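공용 책상은 왜 늘 어지러울까? (생활환경디자인 수업 기말 프로젝트 보고서)

일단 주제를 고른 이유부터 쓰자면, 제가 사는 기숙사 Matier관 2층 공부방 때문이에요. 갈 때마다 책상 위에 누가 두고 간 물건이 있거든요. 치우자니 남의 물건이고, 그냥 두자니 팔꿈치 둘 데가 없고... 저만 불편한가 싶어서 같은 층 친구들한테 물어봤더니 다들 할 말이 엄청 많더라고요! 그래서 7월 한 달 동안 "사람들은 공용 책상에 왜 물건을 두고 가는가"를 조사해 보기로 했습니다.

방법은 간단해요. 설문지를 돌려서 24명한테 답을 받았고, 그중 여섯 명은 따로 만나서 길게 이야기를 들었어요. 지도해 주신 Séverine Courtois 선생님이 처음에 "질문이 너무 많으면 다들 중간에 포기한다"고 하셔서 문항을 일곱 개로 줄였는데, 덕분에 빈칸으로 돌아온 설문지가 하나도 없었습니다.
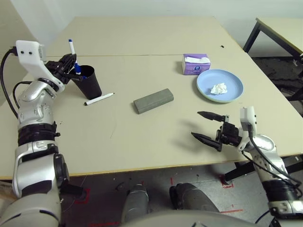 설문에서 제일 먼저 물어본 건 "자리를 뜰 때 물건을 다 챙기나요?"였어요. 다 챙긴다는 사람이 생각보다 많았는데, 인터뷰에서 다시 물어보니까 말이 조금씩 달라졌어요. 금방 돌아올 거면 안 챙긴다, 비싼 게 아니면 안 챙긴다, 이런 식으로요. 그러니까 '다 챙긴다'의 '다'가 사람마다 다른 거죠. 이 부분은 문항을 잘못 만든 제 탓도 있어요. 다음에 한다면 "5분 자리를 비울 때"랑 "밥 먹으러 갈 때"를 나눠서 물어볼 것 같아요.

두고 가는 이유는 크게 자리 맡기와 깜빡함으로 갈렸어요. 자리 맡기용으로는 공책이나 겉옷처럼 크고 눈에 띄는 걸 놓고, 깜빡하는 건 대체로 작은 물건이었습니다. 그리고 애매한 게 하나 더 있는데, 본인은 쓰레기라고 생각 안 하지만 옆 사람 눈에는 쓰레기인 것들이에요. 이 얘기를 할 때 인터뷰한 사람들 목소리가 제일 커졌어요.

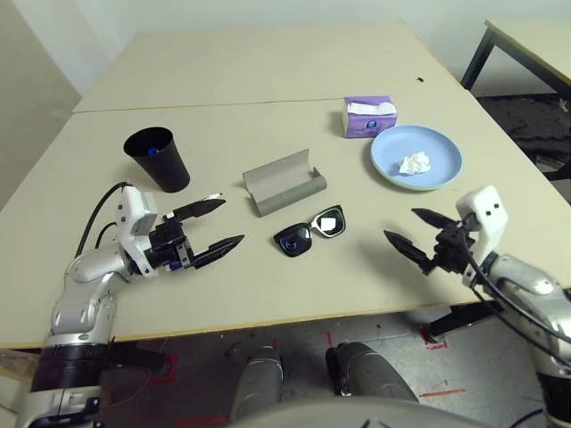 저는 이 애매한 물건들을 '중간 물건'이라고 부르기로 했어요. 누구 건지도 모르겠고 버려도 되는지도 모르겠는 것들이요. 선글라스나 안경집이라면 주인이 찾으러 오겠거니 하고 다들 안 건드리잖아요. 그런데 하늘색 접시 위에 구겨진 휴지가 올라가 있으면 판단이 갈려요. 휴지만 버리면 되나, 접시는 어디로 가져가나, 혹시 아직 쓰는 건가? 이런 걸 물어보니까 여섯 명 대답이 거의 다 달랐고, "그냥 다른 자리로 간다"는 사람도 있었어요(저요, 저도 그래요).

해결책으로는 물건 바구니를 하나 두는 실험을 해 봤습니다. 시립도서관 Ondbridge 분관에서 쓰는 방식을 조금 바꾼 건데, 책상 끝에 바구니를 놓고 주인 없는 물건은 누구든 거기에 넣어도 된다고 써 붙였어요. 첫 며칠은 텅텅 비어 있었고요, 안내문 글씨를 크게 다시 써 붙인 다음부터 펜이랑 머리끈이 들어오기 시작했어요.

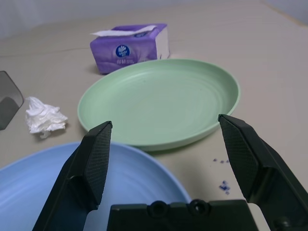
그럼 바구니를 둔 뒤에 책상이 깨끗해졌나요?
저녁 시간에는 눈에 띄게 나아졌는데 아침에는 별 차이가 없었어요. 밤늦게까지 있던 사람들이 그대로 두고 가는 물건이 아침까지 남아 있어서 그런 것 같아요.

아쉬운 점도 써 둘게요. 우선 조사 장소가 한 군데뿐이라 다른 건물도 똑같다고는 못 해요. 원래는 Tronholm관 공부방도 같이 보려고 했는데 방학 공사 때문에 문을 닫아서 못 갔습니다. 그리고 제가 매일 거기서 공부하다 보니 친구들이 저를 보면 괜히 책상을 닦는 거예요! 이것도 결과에 영향을 줬을 거예요.

바구니는 지금도 그 자리에 있고, 다음 학기 층 회의 때 계속 둘지 정하기로 했어요. 설문지 원본은 보고서 뒤에 붙여 두었습니다.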